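December 3, 2019

What a day, and I want to get it down before I lose the order of things. The budget form for next year's equipment went in at twenty to five and I walked home grinning like a fool. Four months of moaning about the old kit and now there's a proper list, with proper prices, and Teresa's name at the bottom of it as well as mine.

Started early. I'd left the quotes in three different folders (why do I do this?) so the first hour went on finding the one from Skelletti. They want £3685 for a second-hand pair of arms with the control box and a spare set of jaws. Griffiths came back a good deal dearer for new ones, but theirs includes delivery to Drerham and a year's repairs, and the man on the phone was lovely and clearly knows his stuff. He told me to stop worrying about reach and think about cables, and I've thought about cables all day.

Teresa Rutkowska came over at ten with her own version of the list. Hers was shorter than mine. She'd crossed out the taller stand, the second screen and my beloved bench on wheels, and she'd added five spare camera leads, which I'd forgotten altogether. I grumbled for a bit and then gave in on the leads, as she was plainly right. The bench on wheels I'm keeping as a "would be nice" for the spring. I did get her to agree that we need two of everything that grips. One arm on its own can pick up a sock. Folding wants two, and folding is what the whole Bisteo job hangs on.

Oh, and the Bisteo people! They've moved their visit, so we've got until the end of January to show them something with towels. Plenty of time if the order goes through before Christmas. Hopeless if it doesn't. I've put a big red ring round it on the wall planner.

Lunch was soup at my desk with the spreadsheet open. I had a go at the running costs, which I always leave out and always regret. Leads, ties, jaw pads, lamp, a bit of money for cloths. Elżbieta Kaczmarczyk from accounts rang halfway through to ask whether a tea towel counts as equipment or as a consumable, and we had a really good talk about it. Consumable, we decided. She says anything that wears out inside a year goes on the other sheet, so that frees up a little on the main one. She also told me to split the Skelletti price into arms and box, so if the box dies first we can claim for it by itself. I wish I'd known that in October.

Then the afternoon, which was the best bit. I took the list down to the bench and went through it line by line with the real thing in front of me, and I'd say to anyone doing a budget, do that, sit by the machine with a pencil. I'd written "camera, one" and there I was looking at two, one on each arm. I'd written nothing at all for fixings.
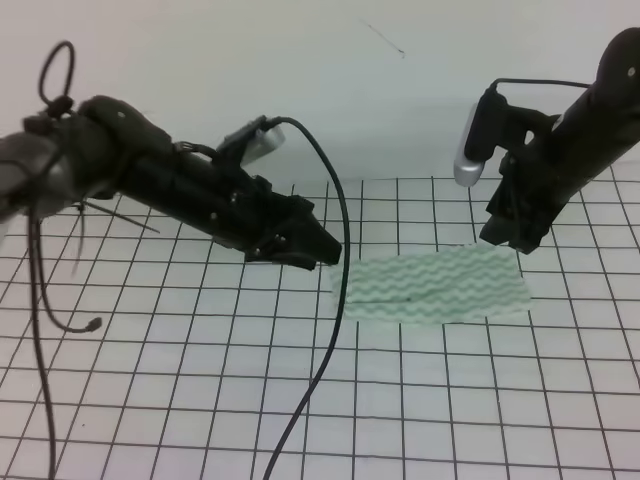 The mat is staying, by the way. Teresa wanted to price up a new one and I talked her out of it, because the squares are perfectly good for lining things up and I'd sooner have the money in jaws. The softer pads from Griffiths are the thing I'm most excited about. They sent a sample in the post, a funny little grey wedge, and I've been squeezing it all week. If they hold thin cloth half as well as I think they will, we could be doing pillowcases by Easter.

Cable guides went on the list too, last thing, squeezed in between the lamp and the ties. They cost next to nothing. Teresa laughed when she saw where I'd put them but she initialled it.

So the final version says Skelletti for the arms, Griffiths for the pads and guides, leads from wherever's cheapest, and the stand pushed back to the summer. I still have a small pang about not going new. The repairs cover would have been a comfort, and I do like the sound of that man on the phone – but the difference pays for every towel and lead we'll get through next year, and I can live with a few scuffs.

Elżbieta sent a one-line reply at five to say the form had landed and the sums added up. The sums added up! I read it out to Teresa, who was putting her coat on, and she gave me a little bow.

Bus was late. Beans on toast, too tired for anything grander. Must remember tomorrow: ring Skelletti and ask if the spare jaws take the same screws, find the tape measure, and get the wall planner down so I can write the delivery weeks on it.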